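Notas del ponente — Sesión 3: clasificación de prendas en lavandería de pequeño volumen

Diapositiva 1. Título. Presentar el tema en una frase: qué se pierde entre la cesta y el tambor. Dejar las preguntas para el final.

Diapositiva 2. Contexto. La lavandería Prolier recibe casi 3.000 prendas al mes, en su mayoría equipaciones y ropa de trabajo. El protocolo anterior separaba solo por color dominante. Problema: las prendas bicolor entraban en el lote oscuro y los ribetes claros salían teñidos.

Diapositiva 3. Datos de noviembre. 102 reclamaciones por transferencia de color. Insistir en que el criterio de registro es el del mostrador, sin medición de laboratorio. No comparar con la planta de Trevach, que usa otra dosificación.

Diapositiva 4. Criterio nuevo (procedimiento Seltus). La prenda se clasifica por su parte más clara. Rojo con blanco pasa a lote propio, agua fría, carga media. Los puños se despliegan antes de pesar. Si el cuello está forrado, se revisa también el interior.

Diapositiva 5. Cestas. Paredes perforadas, fondo liso, una cesta por lote. Comentar el modelo Majali solo si preguntan. Las etiquetas adhesivas del fabricante se retiran antes del primer uso: el adhesivo se ablanda con la humedad y pasa al tejido.

Diapositiva 6. Lote rojo y blanco. Pausa breve. Señalar el remate blanco de la prenda roja y el cuello de la otra, arriba a la derecha. Recordar que la pegatina del fondo todavía está puesta.
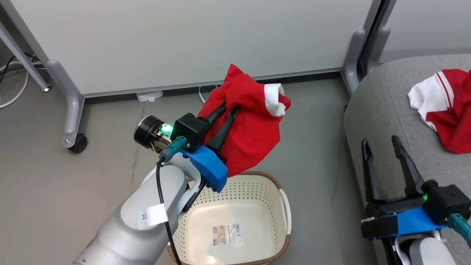 Fig. 2. Prenda roja con remate blanco sobre cesta de paredes perforadas.

Diapositiva 7. Limitaciones. El criterio alarga la clasificación y genera lotes incompletos — avisar de que el coste por lavado sube. Pendiente: tejidos elásticos y estampados por transferencia.

Turno de preguntas. Tener a mano la tabla de temperaturas.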